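Accueil | Programme | Intervenants | Archives
Catégorie : Automatisation et budget

Notes de l'orateur – Prévoir l'achat d'équipement pour la manipulation d'objets ménagers
29 octobre 2019

Diapo 1. Remercier la salle. Dire tout de suite que je parle du côté achats, je ne suis pas ingénieur.

Diapo 2. Notre demande de départ chez Travari : 16 pinces à main, pour des tâches simples comme prendre une assiette, déplacer une bassine, ranger la vaisselle. Nous avons consulté deux fournisseurs, Davix et Ferrand. Les deux offres n'étaient pas comparables, car l'une comptait les câbles et l'autre non. Laisser le temps de lire le tableau.

Diapo 3. Les postes que nous avions oubliés :
– les patins de mâchoire, qui sont des consommables ;
– les heures de formation ;
– le transport entre les sites ;
– la vaisselle elle-même (une ligne entière du budget, on peut sourire ici).

Diapo 4. Le calendrier. La commande est partie en septembre avec un délai annoncé de 7 semaines. Je conseille de demander ce délai par écrit, et aussi celui des pièces de rechange.

Diapo 5. Louer ou acheter ? Pour le projet Okanon nous avons calculé le seuil à 108 jours d'utilisation. En dessous, la location coûte moins. Notre plan prévoyait 119 jours, donc nous avons acheté, mais la marge est petite – ne pas cacher ce point.

Diapo 6. Le travail à table, avec deux pinces autour d'une même assiette. Passer ensuite aux questions.

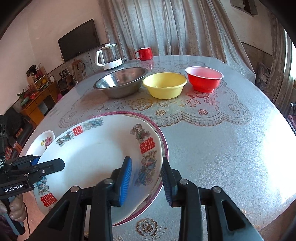
Faut-il commander les pièces de rechange en même temps que les pinces ?
Au minimum un jeu de patins par pince, car une commande séparée paie deux fois le transport.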